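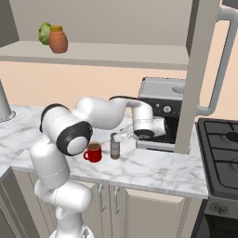 A simulated robot arm at the counter in Trollano's virtual kitchen, with a coffee mug, a canister and an espresso machine within reach.

Virtual kitchen gets another round of robot lessons

Print this story | E-mail this story

Purkodach says it will spend until April recording more examples of kitchen chores for its learning software, all of them inside a computer-made kitchen called Trollano. The company announced the plan this week and called it a step toward robots that help at home. How big a step is hard to tell from what it has released.

The work goes like this. A person at a desk steers a simulated arm through a short job, such as picking up a mug and setting it down near the coffee machine. The software saves the motion along with the views from inside the simulation. After enough of these recordings, a program is trained to copy the moves and, its makers hope, to handle a kitchen laid out a little differently.

Purkodach lists 39 chores in the new set and wants 40 accepted recordings of each. Four operators will do the steering, in shifts of two hours. Attempts that end with a dropped or knocked-over object are thrown out, and the announcement does not say how many that is likely to be. It would be a useful number. A chore that a trained person fails half the time with the same controls is a different kind of chore from one that goes right on every try, and the finished set will make them look alike.

The kitchen itself is tidy. There is a marble counter, a gas stove, and a shelf with a head of lettuce and a jar on it. Objects can be moved and the wall colors changed between recordings, and Purkodach counts this as variety. Anyone who has cooked in a rented apartment may want to see a few more things on the counter before agreeing.

Simulation has plain advantages. Mugs don't break, the room resets in an instant, and an operator can start over without getting up. It is also a lot cheaper than running a real arm all day. The trouble comes when a program trained this way is moved to a real machine. Real canisters slip. Real cups have coffee in them, and grip and weight are among the things simulators often get wrong.

The company's answer is a second stage, to be run with Desov, in which the trained program would be tried on a real arm. No start date was given for that stage, and no target for how often the arm must succeed before anyone calls it working. Asked for results from earlier recordings, Purkodach pointed to a test in which the program did well on chores it had been trained on, in the same simulated kitchen. Results from a kitchen it had never seen were described as "encouraging," with no figure attached.

A rival project, Castellanos, went the other way and records only on real equipment. It has fewer examples to show for its effort and has not published a success rate either, so a comparison will have to wait.

Purkodach plans to release the Trollano recordings free of charge once they have been checked. The rejected attempts will not be included. Outside groups would then be able to train on the same material and report what they find, and that may be the first real look at how much the recordings are worth. The company did not say who would do the checking or how long it would take.

Print this story | E-mail this story

Search stories Enter keyword Go

Contact the newsroom | Copyright, all rights reserved | Back to top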